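The Understudy

I was the eighth person hired at Folleck, back when turning over a rental apartment meant me, a van and a radio. Now I sit in a booth at Wustudgate with a mug of coffee and watch the practice rooms on a monitor. Every move gets tried in there before the real machine goes near anyone's furniture.

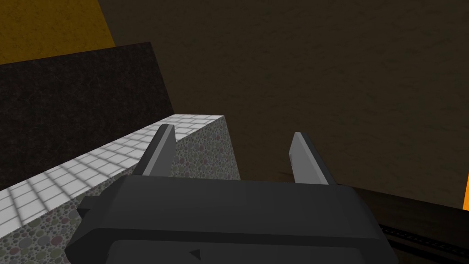
The morning shift

It was run 277 and I already had opinions. The fingers were wide open, the way mine used to be before I grabbed a table edge, and I caught myself flexing my hand along with them – like a mom mouthing the words at the school play! 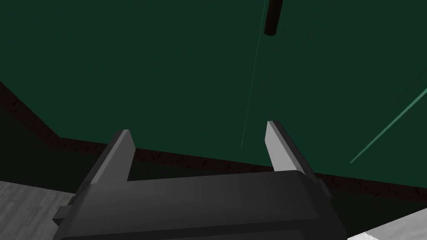 My old crew was ten people. We're down to four, and the pay is better, and my knees are thrilled. I still miss the arguing (who left the mop, who picked the station). These days I type "too fast" or "nice" into a box and somebody upstairs at Carnier reads it, I guess.

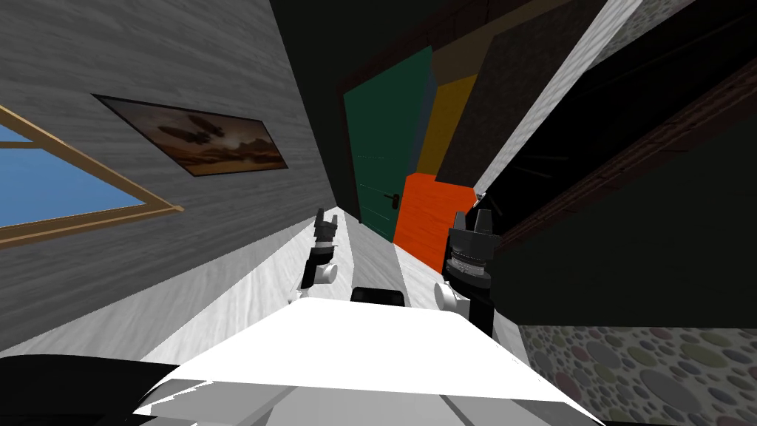
My supervisor asked at lunch if I wanted the night shift too. I said I'd think about it, and went back and stared at the screen. Two arms, fingers up, and past them that green door with its little black handle. I must have gone in and out of a thousand doors like that with my elbows full of sheets. I wanted to holler at it to prop the door first.

So I typed that. PROP THE DOOR FIRST. Then I took the night shift. 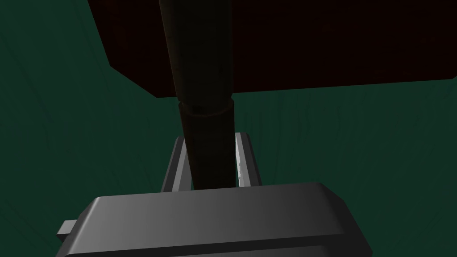 Fingers on either side of the rod, a little before ten.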